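Gripper lost force mid-close, no fault logged

Ornstead user forum > Faults and safety

kurian_bench
3 Feb 2022
Quick one, bit stuck. Left gripper on our handheld pair goes limp partway through closing. No error, no light, force reading just sits at 8 as if all is well. Happened 2 times this morning, both on footwear. Anyone seen it? Firmware is whatever Pamoso shipped in November.

tallow
Cable. It's always the cable. Check where it bends behind the hand.

kurian_bench
Swapped the cable first thing. Same fault on the new one. Job is shoe tidying, slippers already under the rack, black flip-flops next, one gripper either side.
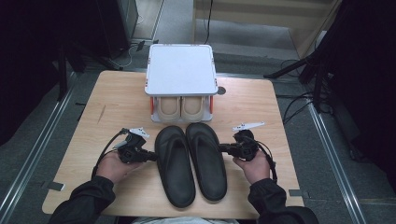

mothbox
Does the log keep going when the grip drops out?

kurian_bench
The log carries on as normal, 1,132 lines in the last run and not one of them flagged. Position keeps updating, force stays frozen on the last good value.

mothbox
Then it's the force channel hanging and the software reusing the old number. We had that on the Asidska units. Stale value, controller thinks it's still squeezing, so it backs off the motor. Turn on the timestamp column and see if the force one stops moving.

tallow
Don't buy it. Stale reading wouldn't make it go limp, it'd hold where it was. Sounds like a connector inside the body to me.

mothbox
Depends on the mode. In hold mode yes. In soft close it steps down once it beleives it's at target. Read the manual.

tallow
I have read the manual, thanks.

Bautista Figueroa
Can I say the dull bit - stop using it till you know. A gripper that reports force it hasn't got is a safety fault even on a flip-flop. Ours let go of a glass jar over someone's foot, log said 100 per cent grip the whole way down. File it as a fault with Ornstead, not a query, queries sit for weeks.

kurian_bench
Fair. Unplugged the left one and put tape on it.

tallow
Bit much for a shoe job imo. Fingers are plastic, what's it going to do

Bautista Figueroa
Same gripper goes on other jobs after. That's how ours happend.

kurian_bench
Ok timestamps on, replayed the second bad run. Force column stops dead just before it goes limp, position column keeps going. So mothbox is right about the stale value at least. Doesn't say why the channel hangs though - could still be tallow's connector. Opening the body up after lunch, will post what I find.

mothbox
Photograph the connector before you pull it. They ask for that.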